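Print this page | E-mail this page

Intro to Probability – Notes for Week 3
Sampling without looking
Instructor: Eliécer Condori

Last time we finished with conditional probability and ran out of minutes right when it was getting good, so let's pick it up again. The question for this week sounds almost too plain: if I reach into a pile and pull something out, what can I say about the rest of the pile? A surprising amount! Most of polling, quality checking and wildlife counting comes down to this one move.

Start with replacement. If you draw a piece, write down what it is and put it back, every draw faces the same pile. The draws are independent and you can multiply probabilities without a second thought. If you keep the piece, the pile has changed, and the next probability has to be worked out from what is left. Suppose a bin has 500 pieces and 2 of them are cracked. The chance that your first draw is cracked is 2/500. If it is, and you keep it, the chance for the second draw is 1/499. Put the first one back and it stays 2/500. Small difference in one draw, but try it with a bin of five pieces and see how fast the two answers come apart (please do this on paper, it takes a minute and it sticks).

Now the part I love. When the pile is huge compared to the sample, the two methods give nearly the same answer, and we are allowed to be lazy and use the binomial formula. My own rule is to switch to the exact count – the hypergeometric formula, on your yellow sheet – once the sample is more than a twentieth of the pile. 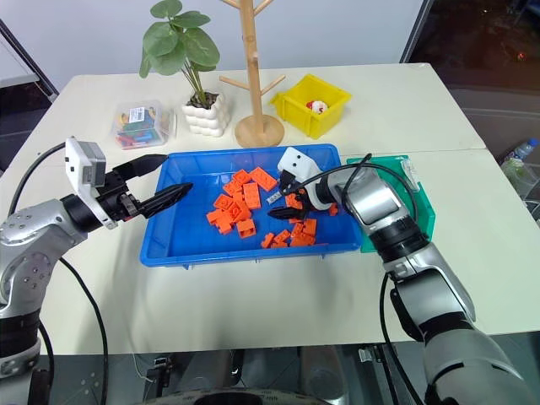
All of this assumes that every piece has the same chance of being drawn, and that is where real piles get interesting. Big pieces ride up to the top. Small ones slip down to the bottom. Hands go for whatever is easy to grab. You can have a perfect formula and a lopsided sample, and the formula will never warn you. Stir first, or better, number the pieces and let a random number table choose.

The town of Zivamholm makes a nice case for us. It wanted to know how many households would use a late bus, and it got 258 cards back. Sounds great, until you learn that the cards were handed out on the bus! People who never ride had no chance of being picked. We will take this one apart in section, so come with an opinion about how you would fix it.

Words to know before Friday:
population – everything you want to know about
sample – the part you get to look at
bias – a lean in the sample that more data will not cure
with / without replacement – see the bin, first page

Try these at home
Problem 1. A drawer has 3 black socks and 2 white ones. You take two in the dark. Find the chance that they match, with and without replacement.
Problem 2. Write down one way to choose 10 students from this class that looks fair and isn't. Say who gets left out.
Problem 3. Redo the bin of 500 with a sample of 50, using both formulas. How far apart are your answers for "no cracked pieces"?

For Problem 3, set up the fractions before you touch the calculator. A lot of it cancels, and watching it cancel is half the fun.

Reading: Laitinen, chapter on sampling. Skip the proofs on your first pass and go back for them later.

Filed under: Course Notes, Math & Statistics

Related pages
Week 2: Conditional probability and tree diagrams
Week 4: Expected value, with dice
October problem session: solutions
How to use a random number table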